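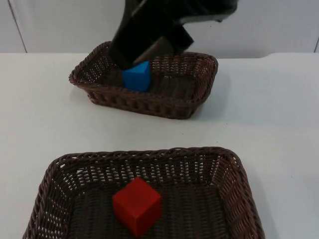
Asnakech Gidey reckons I gave up on the bus too early. She left a comment under my last post saying that if I'd stuck with the 89 for a whole winter I'd have worked out which connections to trust, and that going back to the car after one bad September was a poor test of anything.

Fair enough. I've thought about it since and she is partly right, so I'm going to set out what happened in more detail than I did last time.

When we moved to Derkthorpe I had a job in Guststead and no wish to drive there. The trip is all highway with one long hill, and the parking at the far end costs more per month than I used to pay for hydro. The 89 leaves from the corner by the Fukum bakery and goes to the Guststead terminal by way of the hospital. On paper it takes under an hour. I bought the monthly pass and a decent pair of boots and told everyone at work I was a bus person now.

The first weeks were good. I read more than I had in years. I got through two long library books and most of a third, and I stopped arriving at my desk with my shoulders up around my ears. The morning driver was a quiet man who waited if he saw you running. I knew some of the other passengers by their coats. There was a woman in a green parka who did crosswords in pen, and a couple of high school kids who slept sitting up all the way to the hospital stop.

Then the schedule changed in September. The new timetable moved the morning run eight minutes later, which doesn't sound like much, but the connection at the terminal did not move with it. I had been walking off the 89 and straight onto the crosstown. Now I was walking off the 89 and watching the back of the crosstown go around the corner. The next one came half an hour later. I tried walking the last stretch instead, and that was fine when it was dry.

Asnakech's point is that there was an earlier option I never looked at. She takes the local up to Ambaye, waits there, and gets the express that comes down from the north end. I had dismissed it when I read the map because it goes the wrong way first. I still don't love the idea of travelling away from work in order to get to it. But she says the Ambaye shelter is heated, the express is hardly ever late, and she gets to Guststead with enough time to buy a coffee. I have to take that seriously because she's been doing it for three winters and I lasted one autumn.

What she leaves out is the trip home. I've looked at the evening times for the express and the last one goes before I finish on late days. I have late days twice a week. On those I'd be back on the 89 anyway, with the long wait at the terminal, and the terminal in the evening is a cold place with one working bench. The snack counter closed before I started riding. There's a machine that sells chips and takes exact change only.

I did write to the transit office about the missed connection. I kept it short. I gave the stop number, which is 2583, and the two arrival times, and asked if the crosstown could be held for a few minutes or the 89 moved back to where it was. I got a polite reply saying my comments would be considered at the next service review. I wrote back asking when that was and didn't hear. Anyone who uses the same stop might want to write as well. I'd guess they sort these things by how many letters come in, though I don't know that.

Money comes into it too, and I was vague about this in the last post. The pass was cheaper than parking by a wide margin. It was not cheaper than parking plus everything else once I started taking a cab on the nights I couldn't face the bench. I took more cabs than I meant to. I kept the receipts in the kitchen drawer and when I finally went through them I was a bit embarrassed. Some of those nights it wasn't even raining.

The car has its own costs, obviously. It needed front brakes in the new year and the winter tires are on their last season. I sit in traffic on the hill most mornings behind the gravel trucks. I've gone back to the radio, and my reading has dropped to a few pages before bed — the same library book has been renewed until they won't let me renew it any more. My neighbour, who drives the same road, says leaving before seven solves it. I don't want to leave before seven.

So I'm going to try Asnakech's route on the days I don't work late. I'll buy a book of ten tickets instead of the pass and see how far it goes. I've printed the Ambaye timetable and stuck it inside the cupboard door, beside the garbage and recycling calendar. On late days I'll drive. It's a compromise, and people who care about this more than I do will say a half-hearted rider is no use to the system, but it's what I can manage this year.

A few of you asked about bikes. The hill rules it out for me, and there is no paved shoulder past the gravel pit. The express is supposed to have a rack on the front. If someone has ridden down to Ambaye and put a bike on it I'd like to hear how that went, particularly where you locked it at the Guststead end. The racks outside our building were taken out when they redid the sidewalk and haven't come back.

I'll post again once I've used up the tickets. The first try will be next week if the roads are clear.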